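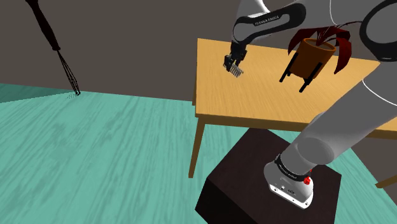

*A robot arm at a light wooden table, with a potted plant nearby. Computer rendering.*

# Loops and Conditions: Frequently Asked Questions

**Who may enroll in the Ketby introductory course?**

Enrollment is open to all students who have completed the placement form. No earlier programming experience is required. Each section is limited to 50 students.

**What is a loop?**

A loop is an instruction that tells the computer to repeat a group of commands. A programmer may set the number of repetitions in advance – 80, for instance – or may have the loop continue until a condition is met.

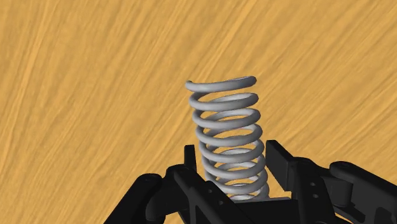

**How does a loop differ from copied code?** A loop is written once and run many times, so a correction needs to be made in only one place. Students sometimes find it useful to think of a coil spring, in which a single wire goes round again and again, each turn stacked below the last. Every pass through a loop follows the same path, although the values stored in its variables may change.

**What happens if a loop never ends?**

The Plornoveo editor stops any program that exceeds 705 repetitions and displays a message. Work saved before that point is kept.

**What score is needed to pass?**

Students must earn 80 points or more on the final project. One resubmission is permitted.

**Whom should I contact with questions?**

Please write to Golshifteh Karimi, Course Coordinator, through the Ketby help form. The next session opens in November.

Last updated 29 May 2020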